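Urnwood Laundry & Linen Room
Frequently asked questions
Last updated September 1, 2021

Where do I drop off?
Side door on Fraser, the one with the bell. Front door is for pickup only. If the bell doesn't work, knock.

What are your hours?
7 to 6, closed for lunch 12 to 12:30. Shorter in March when we do the deep clean, call first.

How much for wash and fold?
By the bag. Small bag 11 dollars, big bag is priced at the counter. Blankets and bedspreads separate, see below.

Do you take bedspreads and big blankets?
Yes. One per machine, so allow an extra day. King size goes in the Turko at the back, and there's only one of those so it fills up. No feather beds. No electric blankets, even with the cord out.

Can I wash a pink or red bedspread with white sheets?
Please don't. Cold water, by itself, first three washes at least. After that with other pinks if you're feeling brave. Same for maroon, which is worse than red in our experience. We've had maroon sleeves turn a whole load the color of weak tea.

My fabric is already stained from something else. Help?
Do NOT put it in the dryer. Wash again right away, cold, with a color catcher sheet (we sell them, ask). Twice if needed. Once it's been dried hot there isn't much we can do.

Do you do knits?
Hand knits yes, by hand, laid flat on the rack. Tell us it's a hand knit when you drop off. We can't always tell and Barrett has shrunk one sweater already, sorry again to that customer.

What about gloves, long socks, arm warmers, all the small stuff?
Mesh bag. Zip it. Small things get inside the duvet covers and stay there, we shake everything out but still. Single gloves go in the Kimby tin on the counter for a month, then they're rags.

I'm sorting at home, is it OK to sort on the floor?
Sure, most people do. Tile is fine if it's swept and dry. Big things down first, spread out, then small dark things to one side where you can see them. Check under the big piece before you bag it up. Thats where the missing sock is. Don't sort on a rug, lint.

Do I need to label my bag?
Yes. Name and phone number. We go through 2000 bags a year and a lot of them are the same blue one.

Can I fold it myself?
Yes, no discount though. Table by the window is for customers. Please don't leave stuff on it overnigt.

Lost ticket?
Give us your name and what's in the bag. Ticket number helps if you remember it. Somebody came in with 152 and the bag was 1087, so we do check.

Do you pick up?
Not right now.

Who do I complain to?
Somtochukwu Ugwu, mornings. Or leave a comment on this page, we read them when it's quiet.

One more, gets asked a lot: how do I keep darks from bleeding onto a light bedspread while they wait to be washed?
Keep them dry and they mostly behave. It's damp piles that do it. Dark knits off to the side, bedspread by itself, don't leave the heap sitting all weekend.

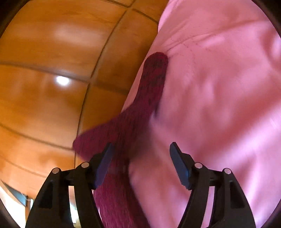 Marguerite: the color catcher sheets worked on my pink spread but it took three, not two. Also can you put the king size price on here please, I had to call twice.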